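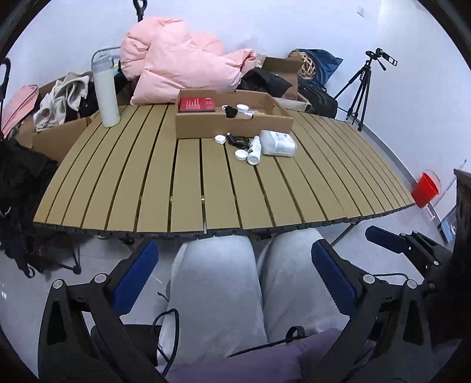 Stonness Investment Club – Minutes of the September Meeting

Called to order at 7:05 p.m. by Lachlan Morrison. Eleven members present, two absent with notice. Minutes of the last meeting approved with one correction: the dividend from Sturnero was credited to the cash account and was not reinvested.

Portfolio report
The club's holdings were flat for the month. Sturnero was up slightly after its earnings report. Ultadov was down again and is now our weakest position. Cash on hand is enough to buy one new holding without a special contribution.

Old business
Ultadov – Members went over whether to sell. Those in favor said the company has missed its own sales targets two quarters in a row. Those opposed wanted to wait for the next report. Motion to sell half the position carried, 7 to 4. Lachlan will place the order.

Brokerage fees – The new fee schedule was passed out. No action taken.

New business
Woo – A short report was given on the company's debt and cash flow. Several members asked how much of its revenue comes from a single customer, and the figure was not available. Tabled until next month.

Position limit – Proposed that no single stock make up more than 10 percent of the portfolio at time of purchase. Discussion on whether this should also apply to stocks that grow past the limit. Agreed that it should not. Motion carried, no votes against.

Monthly dues – Stay the same. Anyone behind on dues should settle up before the next meeting so unit values can be figured correctly.

Education segment
Reading a cash flow statement, part 2. Handouts are in the shared folder. Part 3 will cover share buybacks.

Adjourned at 8:40 p.m.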